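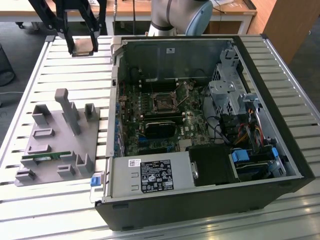 The specification said the processor must be placed in the socket without force. It said so in section 3, in bold type, and it gave no number. Shireen Khumalo had written to the Ndlovu office in August to ask for one. The reply quoted section 3.

She sat at the leader arm and read the counter on the left-hand screen. Episode 1691. The contract with Utero closed on an accepted total, and accepted meant passed by the checker at Cesunholm, a person or a program known to the operators only as the initials at the foot of each report. The report for the previous batch had arrived that morning, 7 Apr 2026. It listed 20 rejections. All of them were hers, and all carried the same code: HES.

She looked up the code. Hesitation. The operator pauses above the target for longer than the task requires.

The Skuna software recorded everything at the same rate, whether the arm moved or stood still. Joint angles, finger position, motor current, the camera views. A pause took up as much room on the disk as a movement. When the learning system was trained on her episodes it would learn the pause along with the rest, and it would stop above every socket it met and wait there for a period it had no reason to wait. The note under the code explained this in two sentences. She agreed with both of them.

She closed the fingers and began.

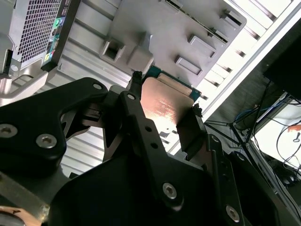

Her difficulty was with the grip. The written method covered the approach and the release in detail and gave the grip a single line: hold the part by opposite edges. It did not say how a person should know that the hold was square. The leader arm passed back motor current as a faint stiffness in the handle, and a chip held level felt the same as a chip held a degree out. So she used the wrist view. The fingers had the processor by its two sides, and the metal lid threw back the light with fine streaks running across it. She had come to use those streaks as a gauge. If they ran true to the edge of the finger pad, the part was square. If they did not, she opened the fingers and took it again.

This took time, but it took time at the holder, where the checker did not object to it.

The pause above the socket was a different matter. She timed it from the log of a rejected episode and found it lasted two seconds. She had no memory of having waited. In the log the arm came across, lowered, and stood, with every joint reading flat. Then it went down. The placement was good. It was good in all 20 cases.

She played the episode through again with the current trace open. During the flat period there was a small ripple in the wrist, too regular to be noise. She enlarged it. It was her pulse, or something at the rate of a pulse, carried through her hand into the handle and from the handle into the arm.

She saved the plot and attached it to a query. Under "reason for query" she wrote: The operator is not idle during the interval marked HES. She considered this, deleted it, and wrote: Please confirm maximum permitted interval. The form would not submit without a category. She chose "Other".

Then she went back to the episode she had open.
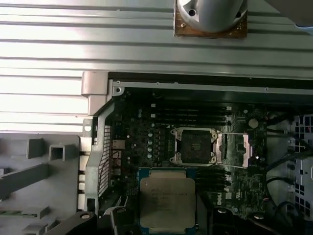 The corner mark on the part had to match the corner mark on the board, and the approach had to be straight down for the last 3 millimetres. She knew the height by now from the sound of the joint motors, which dropped in pitch as the arm slowed. She listened for the drop. When it came she kept the handle moving, at an even rate, and did not check anything.

The current rose slightly on contact and fell again. She opened the fingers, drew back along the same line and pressed the pedal to end the recording. The software asked for a result. She entered success. It asked for a confidence between nought and one, a field that had been added in the last update and that the method did not mention.

The reply to her query came while she was still looking at it. It had been answered at Cesunholm, under the usual initials.

Interval is not fixed, it said. We reject where we notice it.

Below that, after a blank line — the form did not normally allow one — there was a second entry.

What is the ripple?

She left the confidence field empty, saved the episode, and started to type.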